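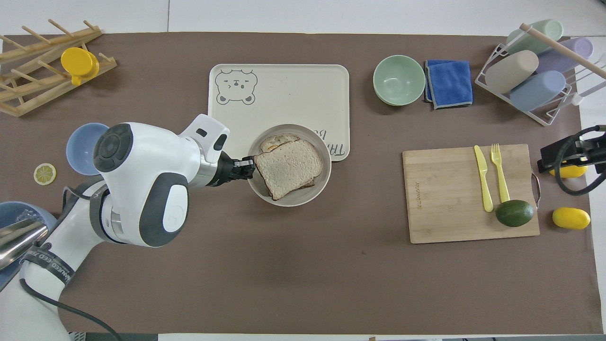

How do I clean the cushions of my garden chairs without spoiling the fabric?

Brush them dry first, then wash with lukewarm water and a little mild soap, rinse very well, and let them stand on their edge in the open air until the filling is dry too.

The order is important. Many people start with the water, and then the dust and pollen become a thin mud which goes deep in the weave. Take a soft brush, the kind for clothes is good, and work from the middle to the seams. Along the piping there is always sand. A vacuum cleaner with the small nozzle takes it out better than the brush.

Washing

For one set of cushions I use a bucket with 6 liters of water and 2 spoons of soap flakes. Dishwashing liquid also cleans, but it makes much foam and you will rinse for a long time. Put the sponge in, squeeze it half out, and wash the whole side of the cushion, also where it looks clean. If you wash only the spot you will get a ring, and the ring is harder to remove than the spot was.

Leave the soap for 20 minutes in the shade. In the sun it dries too fast and leaves white lines. After that rinse with the garden hose, with soft pressure. Please do not use the high pressure machine. I did this with my first cushions from Mevholm and the water-resistant layer was gone in one afternoon, together with some of the stitches.

If the cover has a zipper, read the label before you take it off. Some covers may go in the machine at a low temperature, others shrink so much that you will never close them again over the foam. Close the zipper before washing. Put the cover back when it is still a little damp, it stretches easier then.

Green spots and mildew

Cushions which stayed under a tree or in a closed box often get small dark or green points. Mix one part white vinegar with four parts water, put it on with a cloth, wait a quarter of an hour and brush softly. Try first on the underside, near the label. Vinegar and bleach must never come together, also not one after the other in the same bucket.

For acrylic fabric the maker sometimes permits bleach in a weak solution. For cotton and for printed polyester I would not do it. My striped ones became two different colors of stripe than before.

Grease and sun cream

Sun cream is the worst. It looks like nothing on the first day and after a week it is yellow. Put corn starch on the place, press it with your hand, leave it overnight and brush it away in the morning. Then wash as usual. With candle wax, wait until it is hard and break it off with the back of a spoon.

Drying

Foam keeps water for a long time. Stand the cushion on the short side, with the zipper down, so the water has a way to go out. Turn it after a few hours. Press in the middle with a dry towel, and if the towel becomes wet the cushion must stay outside longer. A cushion that goes in the box half dry will smell by the next weekend.

Eamon Ó Riain from Nedbridge wrote to me that he hangs his cushions by the ties on the washing line. It works with thin seat pads. The thick ones are too heavy and the ties will tear.

Winter storage

Keep them inside the house or in a dry shed, not directly on a concrete floor. I use old cotton bed sheets around them, plastic bags hold the moisture in. In January I open the pile once and turn everything. Do not put heavy things on top, the foam remembers it.

When to stop cleaning

If the foam has crumbs when you press it, or the fabric tears when you pull lightly with two fingers, new covers will not save the cushion. Foam can be cut to size in most upholstery shops. Measure the seat of the chair and not the old cushion, old foam is often smaller than it was when you bought it.

Last changed 21 Jul 2019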